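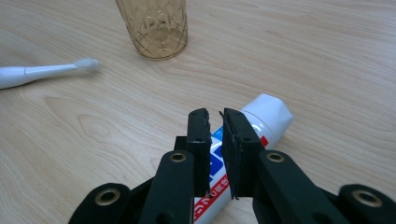 Where the Toothbrush Goes: Storage for Shared Bathrooms in Student Housing
Product Design, second-year project report
February 20, 2020

1. Background

Zerolholm is a student house where each bathroom is shared by 3 residents. The shelf over the basin is 492 mm long and 200 mm of that is taken up by the soap holder and the tap fittings. What is left has to hold everybody's brushes, paste and cups. Our group was asked to look at how people use that space and to propose a holder that fits it.

We began with a short questionnaire, which 27 residents filled in. Most of them keep a brush and a tube of toothpaste standing in a cup. The main complaints were that the cup gets dirty at the bottom, that it tips over when the brush is heavy, and that tubes fall out when someone reaches past.

2. Items used

We limited the study to one set per person: an electric toothbrush, a tube of toothpaste and a cup. Electric brushes were chosen because the thick handle is the difficult part. A holder that takes one will also take an ordinary brush.

The layout work was done on a table, as the bathrooms were in use most of the day. 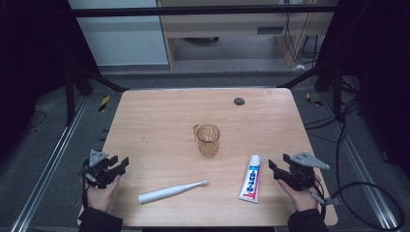 Figure 2. Cup, electric toothbrush and toothpaste on the wooden table.

3. Layouts

Layout A keeps everything in the cup. It needs the least shelf but makes a tall, top-heavy group. Layout B has the cup on its own with the brush and tube lying next to it. It is stable, but the lying items take up too much length for three people. Layout C stands the brush in a separate ring and puts the tube cap down in a slot, so the cup can be kept for rinsing.

We drew Layout C in two versions, named Wynne and Laseck after our two workrooms. Wynne has a closed base. Laseck has an open base so that water can drain into the basin.

4. Next steps

Laseck will be taken forward and a card model made first. The handle ring still needs a final diameter. We plan to fit three holders at Zerolholm in March and repeat the questionnaire with the same residents afterwards.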